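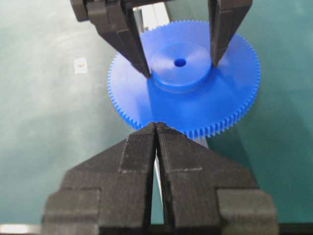

Mohsin Orakzai has told the story of the dropped gears enough times now that he's got it down to a coffee and a half. I got the long version, over in the back corner of the shop at Radwan, where his two-arm cell passes parts from one gripper to another. The handover is the bit that bit him. One gripper has the blue spur gear by the hub, a fingertip on either side, and the other comes in and pinches the toothed rim, and for a moment both of them are holding the same piece of plastic. "That moment is the whole story," he told me. "Everything that went wrong went wrong in there."

Back in November the cell was three weeks from going live on a job they call Trollero, a small gearbox with a lot of plastic in it. It had been running nicely. Then one afternoon it dropped a gear. Then another one. By the end of that shift it had dropped 6, and Mohsin had moved his laptop onto an upturned crate so he could sit and stare at the thing (his words – "like a guy watching a kettle").

I asked what he thought it was at first.

"Grip force. Everybody's first guess is grip force! I turned it up on the rim side and it got better for an hour, so of course I told people I'd fixed it." He laughed at that for a while. "Then I looked at the gears that hadn't been dropped, and a bunch of them had flattened teeth. Two or three teeth, always together, right where the fingers close. So now I had a cell that dropped some parts and chewed up the others."

He put the force back where it was and called Ehsan Dhanial, who wrote most of the handover sequence and now works on something else entirely, over on the Stukinon line. Ehsan joined us halfway through the conversation, eating an orange, and he was a good sport about the whole thing considering it was partly his code.

"The sequence was fine on paper," Ehsan said. "Arm one holds the hub. Arm two closes on the rim. Arm two says it's got it, arm one lets go. I had a pause in there of 70 milliseconds to let everything settle. At some point that pause got cut to 30 to save time, and I think I was the one who approved it. I'd love to say I wasn't."

So the arms were letting go too early? Sort of, they both said, at pretty much the same time. The shorter pause was survivable on its own. What tipped it over was the signal that said the rim was held. The controller called the grip good as soon as the fingers stopped moving, and the fingers will stop moving for all kinds of reasons. If the tips landed square on the crest of a tooth, they stopped, the controller was happy, arm one opened, and the gear rolled off sideways.

"And you can't see it by eye," Mohsin said. "I mean, you're looking at tips about as wide as a couple of teeth. I watched it for two days. What I finally did was hold the sequence right in the middle, with both arms still on the part, and go wiggle the gear with a pencil."

This is where I have to bring up the part he was less keen to talk about, and I'm glad he did. When he paused the sequence he used the software hold. The arms stay powered in that state. He had the guard door open under a maintenance override, which is allowed at reduced speed, and he had his left hand in between the two grippers when the hold timed out and the sequence picked up again.

"It moved slowly, it was supposed to move slowly. It still got my knuckle." He held the hand up to show me – nothing there anymore. "It was a bruise. But I hadn't known the hold had a timeout on it. I'd used it probably every day."

The timeout was 15 minutes, set by the controller's defaults, and neither of them had ever gone looking for it. Ehsan got quiet when this came up. "That one bothered me a lot more than the gears did," he said. "A dropped gear, you sweep it up."

The hold doesn't time out now. It also can't be resumed with the door open, whatever mode you're in, and anyone reaching between the grippers takes the power off the arms first and hangs their tag on the switch. Mohsin wrote it up the same evening, with his own name in it, and it went to the whole floor. I asked if that was awkward. "A little. My boss was decent about it. Two other people came by afterward and said they'd been doing the same thing."

As for the handover, the fix was pretty dull by comparison. The pause went back to where Ehsan had it. The rim gripper now checks how far its fingers closed as well as whether they stopped, and if the number's wrong it opens, the other arm turns the gear a hair by the hub, and it tries again. Cutine, the firm that molds the gears for them, sent over a fresh batch to replace the chewed ones, and Mohsin kept one of the bad ones in his desk drawer.

It still misses the first try now and then. He doesn't mind that. What he'd like next is softer tips for the rim side, and Ehsan thinks softer tips will wear out in a month, and they were still going back and forth on it when I packed up my recorder.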